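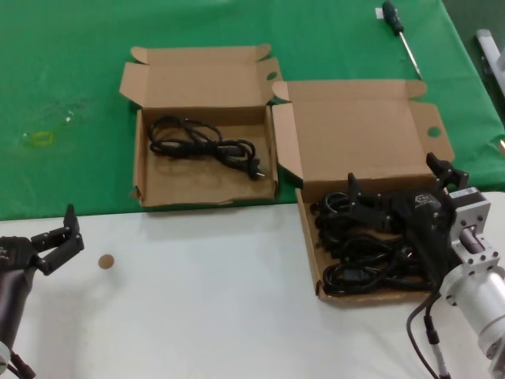 Page 3 of 6

Tunstall Triathlon Club - minutes of the June meeting

I'm taking notes again, so blame me for the spelling! We got going a bit after 7 with a good crowd, and last month's minutes went through with one fix (the brick session is at Getard Pool, not the lake).

Sprint race. Harish has the bike course sorted. We lose the Kunstead hill this year and go out along Bestden Road instead, which I think is a shame, but I was outvoted. We have 36 entries so far and room for 60. Entry stays open till the end of the month.

Swim waves. Long talk about this one. Marjorie Crabtree wants three waves with the slower swimmers off first - she did it that way at her old club and says the bike racks were much calmer. Harish Venkataraman would keep two. We voted for three, nearly everyone in favor.

Relay teams. Still short a runner for the second team. I said I'd do it if my calf holds up, so please, somebody faster, call me.

Open water practice. Six of us are going on the early swim. Bright caps, please.

Any other business: Marjorie has found a blue wetsuit, size medium. Next meeting same place, 7 p.m.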